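Clornelis Refillable Tip Rack, Purple: A Review After a Winter of Daily Use
By Fiona Gunn
April 2026

I have been meaning to write this one up for ages, and every time I sat down to do it something else needed attention (usually a batch of yogurt cultures, which do not care about my schedule). But a few of you have written in to ask what I'm keeping my pipette tips in these days, and I do have opinions, so pour yourself something and settle in.

For anybody new, I run a little fermentation and food-testing workshop in Tuston. We teach evening classes, we check pH and salt and the odd plate count for local pickle and cheese makers, and we go through a lot more pipette tips than you'd guess from the size of the place. For years I bought them already racked, threw the racks in the recycling, and felt bad about it. Last September I added up the receipts and found I had spent $312 in a year on racked tips when the same tips in bags would have cost a good deal less. That was the push I needed.

What I bought

I ordered 3 of the Clornelis racks from the Skiltside catalog, one in purple and two in a pale blue. They come empty, with the lids wrapped separately, and you fill them yourself from a bag. The body is a frosted clear plastic, and the colored part is the insert on top with all the holes in it. You can buy spare inserts on their own, which I liked very much, because in my experience the insert is always the first thing to warp.

They arrived in good shape. One lid had a scuff on it and I never bothered to complain.

First impressions

The purple is PURPLE. I had pictured something like a grape juice stain and what came out of the bag was closer to a brand new crayon. I wasn't sure about it for a day or so, and then I got terribly fond of it. Our counter is a very dark marble pattern, a blackish green with gold veins wandering all over it, left behind by the people who had the unit before us. It's handsome and I would never have picked it for a workroom. Small clear things vanish on it completely. I have lost more microtube caps on that counter than I care to think about, and in the afternoon it shines so hard along one side that you have to squint to find anything at all. So a loud purple block that I can spot from the doorway has been a real kindness to my eyes.

The frosted sides are a nice touch too. They soften everything without hiding it, and they don't seem to show fingerprints the way our old glossy ones did. The rack sits low and wide when you put it long side toward you, and it stays where it's put. I have big sleeves in winter (drafty building, big cardigans) and I haven't sent it flying yet.

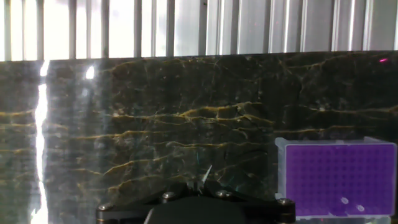
Filling it by hand

Now we come to the part that will decide whether you love this thing or put it in a drawer. Filling a rack by hand takes patience. I do it in the evening with the radio on, gloves on, bag of tips open in a clean tray, and I find it peaceful, a bit like shelling peas. Bukola Eze, who teaches our Monday class and is far quicker than I am at most things, can't stand it and says she would sooner wash the floor. We have come to an arrangement: I fill, she washes up.

The holes are evenly spaced and the edges are smooth, so tips drop in with a little tap and stand up straight. I tried three different bags of tips from three different sellers. Two went in beautifully. The third, a cheaper brand with a slightly fatter collar, sat a touch high, and the lid wouldn't click down over them. Please check the collar size on whatever you already own before you order. The Skiltside listing does give the measurement, but it's tucked away at the very bottom, under the shipping information.

Picking up tips

Good, and better than I expected at this price. The insert doesn't flex much when you press down in the middle, so you get a firm seat on the first push. Toward the corners it's firmer still. With our multichannel pipette I have to be a little more careful about lining up, but that's as much my wrist as it is the rack.

Cleaning and the autoclave

We run ours through the autoclave with the lid resting loosely on top, as the leaflet tells you to. After a whole winter of this the frosted body looks the same as the day it came. The purple insert has stayed flat and I can't see any fading. One of the blue ones has a very slight bow to it, though in fairness that one went in under a heavy beaker, and I was the person who put it there.

One grumble: water collects in the bottom of the base after a cycle and there is nowhere for it to go. I tip mine out onto a clean towel and give them overnight in the drying cabinet. A couple of little drain slots would solve it. The old Aliyu racks I used to have did have slots, and I miss them, although their lids were dreadful.

The lid

Speaking of lids. This one is hinged, it opens all the way back, and you can lift it off altogether if you're short on room. I leave mine off while I'm working and snap it back on when I'm done. The hinge pegs are small and I expect they'll be what goes in the end. So far all of ours are whole.

Would I buy it again?

Yes, and I have, as I ordered another 2 last week, both purple. If your tips are a standard fit and you don't mind an evening of filling, I think you'll be very happy with it. If you share Bukola's feelings about fiddly jobs, stay with the prefilled kind and spare yourself. I'd take off a little for the pooling water and a little more for that buried measurement, so call it four stars out of five.

If anyone has found a cheap filling tray that works with these, do leave me a note in the comments. I've seen one advertised but the picture was tiny and I couldn't tell what size tips it took.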